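Sterindale Community Orchard and Preserves Project
Progress report to the Bilness Fund, second instalment
Prepared by Jarmila Kuruc

Hi all,

Thanks for being patient with me on this one. I meant to send it before the plums came in, and then the plums came in (all of them, in the same week, as plums like to do). So you're getting the August report with sticky fingerprints on it.

Where we're up to

The short version is that the orchard is in better shape than it was when I wrote last, the kitchen is behind where I'd hoped, and the money is pretty much where we said it would be.

We've finished pruning the old rows along the creek. Some of those trees hadn't been touched in years and I was nervous about taking so much off them, but Yuan, who did most of the ladder work, talked me into being braver with the saw. They've come back with good strong growth and much better colour. We lost two trees to canker and took them out completely, roots and all, and burned the wood. I'd like to leave that ground alone for a season before we replant. Your plan has us replanting straight away, so please let me know if that's a problem on your end.

The irrigation line is in along the bottom paddock. It leaked at the second join for the first fortnight and I spent more time on my knees in the mud than I care to remember, but the replacement fitting has held. The top paddock is still being watered by hand, and that's the job I most want off my plate before next summer.

Harvest

We picked nearly 3,000 kilograms of fruit this season, mostly plums and early apples. I'd pencilled in a lot less, so I'm thrilled! A fair bit of it was small, and the birds had a go at the rows we didn't net in time, but the flavour is lovely and the school canteen has asked for more.

Our regular share went out to households in Sterindale every Monday morning. People bring their own bags and boxes, which has saved us a surprising amount on packaging, and a few of them bring back last year's jars without being asked. We've still got a shortage of lids in the smaller size. If anyone at the Fund has a cupboard full of them, I will happily drive over.

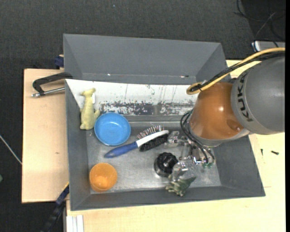 Metal bin with a KUKA arm reaching in.

On the preserving side, the kitchen fit-out is the part that has slipped. The benches are in and the second sink is plumbed, but the exhaust hood arrived in the wrong size and had to go back. Flidness, the supplier, were decent about it and didn't charge us for freight, but the new one still isn't here and we can't run the big pots without it. In the meantime we've been making small batches on the two domestic stoves at the hall. It's slow going. We got 750 jars done that way, mostly plum jam with a bit of spiced apple, and everybody involved is heartily sick of stirring.

I did try a plum and ginger chutney from my grandmother's recipe. It needs less vinegar. I'll have another go with the late fruit.

Money

Spending is on budget apart from the irrigation fittings, which cost more than I'd allowed. I've covered that from the tool line, as you said I could, so the new secateurs will have to wait. The full ledger is attached separately, with the receipts scanned in order this time (sorry again about last time).

What I'd like to change

The five weekend workshops were well attended early on and then dropped away once the footy finals started. I'd like to move the last of them to a weekday evening, maybe 6 pm, and make it about grafting. It's the topic people keep bringing up at the gate, and we've got plenty of good scion wood on the old pippins to work with.

I'd also like to hold off on the honesty stall until the kitchen is signed off. It doesn't make sense to me to build a stall and have nothing much to put in it over winter.

Coming up

Next on the list are the hood, then the final kitchen inspection, then netting for the creek rows. Mulch is being delivered as soon as the track dries out enough for the truck. I'll send a quick note once the inspection is booked, and you're very welcome to come out for it. Wear boots.

Cheers,
Jarmila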